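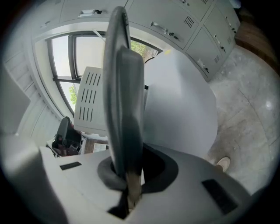 Reading Aloud at Home: A Small Study of Families in Drullbridge

Student: Doaa Younis
Supervisor: Marcus Nguyen-Tran
Submitted: Feb 23, 2018

1. Introduction

When I moved to Drullbridge for my studies, I lived the first months with a family that had two small children. Every evening the mother read to them from a book in her own language, and the older child answered in English. This made me curious. I wanted to know how often parents in the town read aloud to their children, in which language they do it, and what makes it difficult for them.

There is much written on reading aloud in big cities, but I did not find anything on small towns like ours, where the library is open only on three days of the week and many parents work in shifts. My report tries to give a first picture. It is not a large study and I ask the reader to keep this in mind.

2. Method

I wrote a questionnaire with 20 questions, in English and in Arabic. It was given to parents at two primary schools, Turness School and the school on Ebrahimi Street. The teachers put the paper in the children's bags and the children brought it back in a closed envelope. We sent out 512 questionnaires. Only 61 came back, and of these I could use 41, as the others were missing the second page or the age of the child.

After this I also made interviews with six parents. Each interview took place at the school, in the hour before the children go home. I took notes by hand and did not record the voice, because two of the mothers did not feel comfortable with it. In the text I do not use the names of the parents.

One mistake I made in the beginning was the question "Do you read to your child?" Almost everyone answered yes. Mr. Nguyen-Tran advised me to ask for the last seven days only, and this gave more useful answers. The first version of the form was therefore not used.

3. Results

Most parents in the sample had read aloud at least once in the last seven days. Bedtime was the usual moment, but several fathers who work at night wrote that they read at breakfast, or on the bus to school. I had not expected the bus.

In homes with two languages, the parents often choose the language by the book and not by the child. One father told me that he translates English picture books while he reads, and that his daughter corrects him when he leaves out a page. A series which many families named was Plundudell, about a goose that lives in a post office. The children want to hear the same volume again and again, and some parents said they know it by heart.

The most common difficulty was tiredness. The second was the price of books in the home language - the library has only one shelf of them, and parents said that their children have finished it.

4. Discussion

The low number of returned forms is the weak point of this work. Parents who enjoy reading are probably more willing to fill in a paper about reading, so the real situation in the town may be different. I also did not ask about grandparents, and in four of the six interviews a grandmother was mentioned without my question. This should be a part of the form if another student continues.

I will bring the results to both schools in March. Turness School has asked if the questionnaire can be shorter next time, and I agree with this.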